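Onik Play Kitchen Table Set

Toy cookware, dishes and play food for home, preschool and therapy rooms

Onik is a play kitchen set for children who like to cook, serve and tidy up at a table. The kitchen pieces have simple shapes and calm colors, and the food is bright, so a child can find it quickly between the dishes. It works well on a low table where two or three children sit together. It does not need a toy stove, although many families put it next to one.
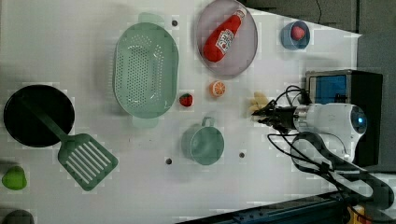
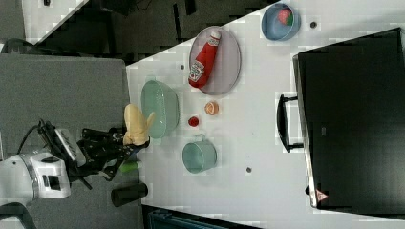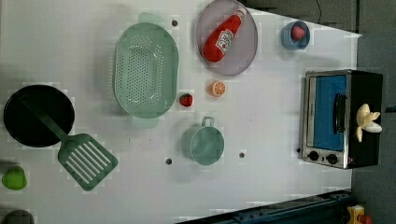 Play kitchen pieces and food on a white table, with the ketchup bottle lying on its plate.
Text: Shona Goodwin

The mint-green piece is the one that children usually take first. It is large enough to hold several foods at once, and it can be the sink, the salad bowl or the market basket, as the game needs. The mug is in a similar green and has a loop handle for small fingers.

The plate is for serving. We made the rim low on purpose, so that food can be pushed on and off without lifting. The little blue bowl is good for one portion of fruit. With the black frying pan comes a green slotted spatula, and the youngest children will need some practice before they can turn the orange slice with it.

Play food
The strawberry and the orange slice are the smallest foods, and the banana is the easiest one to hold. The ketchup bottle is for pretending only and cannot be filled.

Ordering
Onik comes in a cardboard box with a printed list inside the lid, so that you can check the pieces when you put them away. Classrooms often ask for more food and fewer dishes. For them we have the Potetti refill bag, which contains food only. The Nosau storage tray is sold separately and fits under most low tables.

Care
Wash by hand in warm water with a little soap and dry with a soft cloth. Please do not use the dishwasher or the microwave. Look over the pieces from time to time and take out any that are cracked.

Age: from 4 years
Item number: 193
Delivery: within 9 working days
Spare pieces: can be ordered one by one from the Fallahi parts list, please write the color in your message

For school orders of over 200 sets, please contact us before you pay, and we will confirm the delivery month.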